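Thread on the Rerley remand contract, specifically the schedule of deductions. I read procurement documents for a living, so this is going to be mostly definitions. 1/

Background: Rerley is a county-owned jail. Nornard has run it since the county gave up direct management. Zornard is the health subcontractor. The county pays Nornard a fixed monthly fee, minus deductions for failures. The deductions are what everyone quotes at budget hearings. 2/

The fee is set per available place, not per person held. Contract capacity is 1,127 places. If the jail holds fewer people, the fee stays put. If it holds more, there is a separate overflow rate in Schedule 4, and I'm leaving that out of this thread. 3/

An "available place" has a definition. It needs a working lock, a working toilet, lighting, heat, and a bed fixed to the floor or wall. Ventilation was in the draft. It is missing from the signed version. I don't know who took it out. 4/

A place that fails the definition becomes "unavailable" once the failure has been logged and the repair window has run. The window is 24 hours for locks and toilets, 72 for heat and lighting. Deductions start when the window closes. 5/

So the clock depends on the log, and the log is kept by Nornard. An officer reports a broken toilet, a supervisor enters it in the maintenance system, and the entry time starts the window. The time of the original report isn't a required field. 6/

The county monitor has read access to the system. The monitor can raise a fault directly, in which case the window runs from the monitor's notice. In the period covered by the records I have, the monitor raised 289 faults. The records don't say how many of those were already in the system. 7/

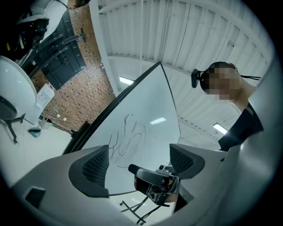
Now the points. Each failure carries a number of points, each point has a dollar value, and the value is indexed to inflation every January. A lock fault on a single cell is two points a day. A missed headcount is ten. A release in error is 200. 8/

A release in error means someone let out before they should have been. Holding someone past their release date is a different line, "delayed discharge," at five points a day with a grace period of 12 hours. The grace period runs from receipt of the court's paperwork, and receipt means opened by the records office. 9/

The records office closes at 6 p.m. Paperwork that arrives at 6:05 p.m. counts as received when somebody opens it the next morning. Add the 12 hours and a person can spend a full extra day inside with zero points recorded. This is all within the contract as written. 10/

Deductions are capped. The cap is 1,000 points in any one month. Points above that are recorded but carry no money, and they don't roll into the next month. 11/

People have asked me whether the cap is unusual. Caps are common in this type of contract. Bidders price uncertainty, and an uncapped schedule gets you a higher base fee. What I'd look at is where the cap sits relative to normal performance. 12/

Five releases in error hit it exactly. After that, every other failure in the same month is free to the operator. Most months have none, so this is an edge case, but a bad month for records tends to be a bad month for staffing as well. 13/

Staffing is handled on its own schedule. Nornard has to fill a minimum number of posts per shift. "Fill" means a certified officer assigned to the post at the start of the shift. An officer who is moved two hours in to cover a hospital escort still counts as filling the first post. 14/

The escort post is counted too. One person, two posts. The contract has a line against double counting, but it applies to "simultaneous assignment at shift commencement," so a mid-shift move falls outside it. 15/

Health care next. Zornard's performance is measured under the subcontract, which isn't public. The main contract says health failures are passed through to Nornard "to the extent recoverable." I asked for the subcontract under the records law and got 41 pages, 38 of them blacked out. 16/

The three readable pages are the cover, the table of contents, and a notice page with mailing addresses. The table of contents does show a section called "Relief Events," so there are circumstances in which missed appointments don't count. I can't tell you what they are. 17/

There was an outside review. Singhal was hired to check whether the deductions had been calculated correctly. It found that they had, with some rounding errors in the county's favor. This has since been described in a county press release as a review of "performance at Rerley." 18/

Singhal's scope letter is attached to the report as Appendix B. It covers arithmetic. It excludes "the completeness or accuracy of underlying event records." Singhal did what it was asked and said so clearly on page 2. The press release is a separate document by different people. 19/

A few replies say the answer is to bring the jail back under the sheriff. Maybe. County-run jails mostly have no deduction schedule at all, so you'd lose the log along with its problems. I'd want to know what replaces it before having an opinion. 20/

Changes that could be made without rebidding: make report time a required field, start the discharge clock when the paperwork is sent, count posts at two random times per shift, and let uncapped points roll over for a quarter. All four fit under the variation clause. 21/

The variation clause needs agreement from both sides, and Nornard would want money for at least the last one. The first should cost close to nothing – the field already exists in the software, it's just set to optional. 22/

Correction to 11: the cap excludes releases in error if the person is charged with a violent felony. Those sit outside it. So the arithmetic in 13 only holds for other cases. Thanks to the person who pointed me to the footnote. 23/

Schedule 4 and the overflow rate will get their own thread when I've finished checking the indexation, probably after the January adjustment is published.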